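3.2 Shared refreshment points and the timing of breaks

The second part of the study looked at where and when staff took their breaks. We worked with four offices in Zostiscombe, all occupied by firms of similar size and all on a single floor. In each office the refreshment point was open to everyone, and there was no rule about how long a break could last. Two of the offices had a separate kitchen with a door. In the other two, drinks were made at a table in the main working area.

Staff were asked to fill in a short paper diary at the end of each break. The diary had spaces for the start time, the end time, what was drunk, and whether the person had talked to anyone. Talk was sorted into work matters, other matters, or both. The diary ran for 16 working days in February, and 573 entries were complete enough to be used. Entries with no end time were left out, as were those filled in on the following day. 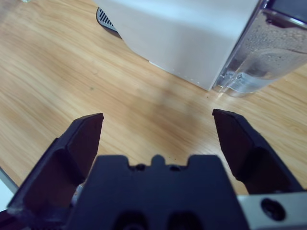 Lunch was treated separately. In all the offices it was taken at more or less fixed times, and it said little about how people chose to stop work during the rest of the day. The results below therefore cover only the morning and afternoon breaks.

Breaks in the offices with a separate kitchen were longer and fewer. People tended to go in pairs, and the diaries often show two colleagues leaving and returning together. Where the drinks table was in the working area, breaks were shorter and more often taken alone, but they were also more likely to include talk about work. Several people wrote that they had gone for a drink and had been asked a question on the way. Guerra, the smaller of the two firms with an open table, had the highest share of entries marked "both".

The kind of drink made less difference than we had expected. Tea drinkers and coffee drinkers took breaks of similar length. Those who drank only water took the shortest breaks, and many of them did not leave their desks for long enough to think of it as a break at all. This was a weakness in the diary, which left the person to decide what a break was. A few people at Sodeo recorded every trip to the tap, while others in the same office recorded none. 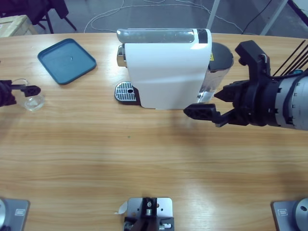
Figure 4. Coffee machine, tray and clear cup on a wooden table.

Noise was the most common complaint in the offices with an open table. It was raised mainly by people who sat close by and who spent much of the day on the telephone. At Destemetti, where the kitchen had a door, the complaints were of a different sort: the room was too small, and it was hard to get in when a meeting had just ended. Some staff there had moved their afternoon break to avoid the queue.
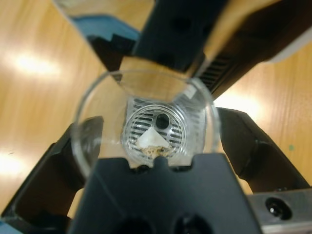 We also asked whether people felt free to take a break when they wanted one. Most said that they did. Those who said they did not were mostly in their first year with the firm, and they were found in all the offices. Several of them wrote that they waited until someone more senior had stood up. The layout of the office seems to have had little bearing on this, although the numbers are too small to be sure.

The interviews described in section 3.3 were used to follow up these points with new staff and with those who managed them.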